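New reporting rules for simulated peg tasks

The Rundell working group on robot testing has finished its revised rules for reporting results from simulated peg tasks. They take effect for anything submitted after Sat 27 April. Labs already partway through a test series may finish it under the old rules, as long as the report says so on the first page.

The main change is in how a run is logged. Under the old rules a lab could send in a single success rate and a short note on the setup. Of the 969 reports we hold, 63 could not be compared with anything else, mostly for want of a starting pose or a clear statement of what counted as a success. The new form asks for both. It also asks for the simulator version, the physics time step, the random seed for each run, and the contact settings used for the pegs and the block.

Success has to be defined before the first run. If the definition changes later, the whole series is run again. A run that is stopped by hand counts as a failure unless the simulator itself crashed, and crashes are listed in their own column. Cunha and Etville both asked for an exception for runs stopped early to save computing time. The group discussed this twice and turned it down.

Still images are now required as well. Each report needs at least two stills from the same camera setup, with the gripper and the block both in view. They should be sent as rendered, with the shadows left on and no labels drawn over them.
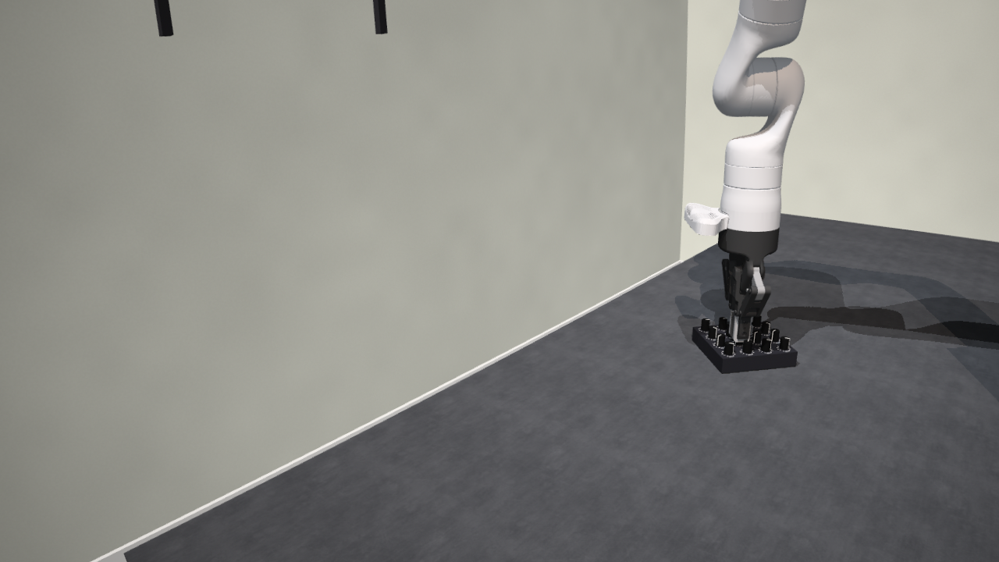
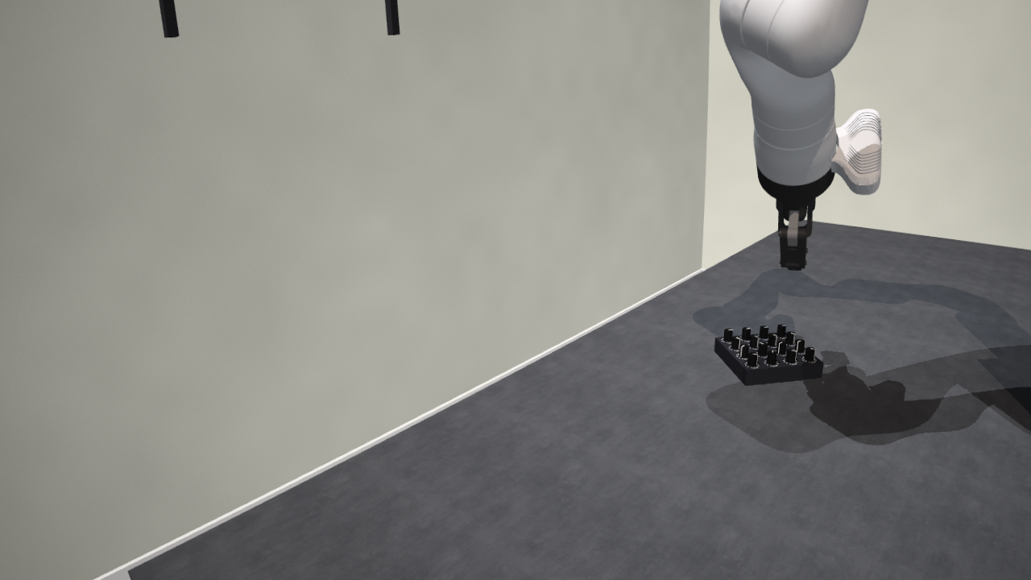 Simulated arm and pegged block. First still: fingertips down among the pegs. Second still: gripper held higher, with nothing beneath its fingers.

Stills do not replace the log. A reviewer cannot tell from a single image whether a peg has been gripped or only touched, so the gripper opening and the contact forces must be given for the same time step as each still. Use the time step number, and leave clock times out.

Shadows caused some debate. Several labs turn them off to speed up rendering. That is still allowed during training, but the test runs must use the lighting stated in the report, and a policy trained without shadows has to be marked that way.

Brorkadden has offered its log of 3,358 runs as a worked sample of the new form. It will be posted with the rules. Please check your column names against it before sending anything in, including the units. Forces are in newtons and distances in millimeters.

The full text is 23 pages. The section on real hardware has not changed and will be taken up separately. Comments on the wording can be sent to the newsletter address and will be passed on to the group.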